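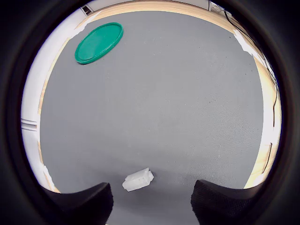

4.2 Contrast and Orphaned Items on Carpeted Floors

The previous section dealt with items left on tables and shelves, where the height of the surface brings most things close to eye level. Floors behave differently. An item on the floor is viewed from above and at an angle, it competes with the texture of the covering, and it is often separated from whatever it belongs to. We call such an item orphaned when its parent object (the box for a lid, the device for a connector) is not within arm's reach of it. Orphaned items made up a large share of the floor records in all five homes, and they account for most of the disagreement between sorters reported in Section 5.

Figure 4 gives a typical case. A round green plastic lid and a small white block lie on gray carpet bordered by a pale wooden strip, well apart from each other. The two items differ in nearly every property that mattered in our coding. The lid has a saturated color, a simple outline and a raised rim, and all 16 sorters entered it as "lid" without using the comment field. The white block is smaller and has a stepped, ridged top. It was entered as a plastic connector, as packaging foam, and as "part, unknown." We have left it coded as unresolved, and the figure is not used in the agreement scores for material.

The contrast of an item with its background was rated on a scale from low to high under normal room lighting. On gray carpet both white and strongly colored items were rated high, and the two were noticed at similar rates. Noticing, however, did not predict removal. Sorters who noticed a white fragment often left it until the end of the session, while lids, cups and other closed shapes were picked up early. The written comments suggest that the delay comes from the decision that follows. A lid can be taken to the kitchen without further thought. A ridged white piece may be trash, or it may be the only part that makes some appliance work, and the sorter has to settle this before choosing a container.

Carpet texture had a smaller effect than we expected from the pilot. Fine, speckled pile of the kind in Figure 4 did not hide items of this size, and a faint shadow next to an item was mentioned in several comments as the cue that gave it away. Long pile was a different matter – screws, beads and clips sank below the surface and were found mainly by foot. We therefore treat pile length and pile color as separate variables in the remainder of the paper.

The edge of the floor needs its own note. In rooms with a wooden border or baseboard, pale items lying against the wood were rated lower in contrast than the same items in the open area of the carpet. Items also tended to collect there after vacuuming. For this reason the floor plan of each room was divided into an open zone and an edge zone, and every item was assigned to one of them by the position of its center. Both items in Figure 4 are coded as open zone. The lid is the closer case, as it lies toward the boundary of the carpet, but it rests fully on the gray surface.

Orientation was recorded only for items with a clear long axis. The white block qualifies and is coded as diagonal. Round items such as the lid were coded for whether they lay flat, stood on edge or leaned on something. Flat lids took longer to lift from carpet than leaning ones, and sorters with short fingernails mentioned this more than once. A raised rim helped when it faced up. We did not time individual grasps and make no claim about the size of the difference.

Coding was done in two passes. In the first, Jasmina Grgić assigned item type, zone and contrast for all 1250 floor records. In the second, a subset of 120 records was coded again by a different member of the group who had not seen the first set of labels. Differences were discussed, and where no agreement was reached the more general label was kept. "Part, unknown" therefore covers a mixed group of things, and it should be read as a statement about the label and not about the item. Records were stored in Tarnorine, with one entry per item and a free text field for the sorter's own words.

Two limits apply to this part of the study. All of the carpets were gray or beige, so the results for white items cannot be carried over to light floors, where we would expect a fragment like the one in Figure 4 to be missed more often. The homes also had no children under school age at the time of recording. Toy parts were rare as a result, and the unknown category would probably be larger in homes where they are common.

The same zone and contrast codes are used for hard floors in Section 4.3, with a further code for reflections.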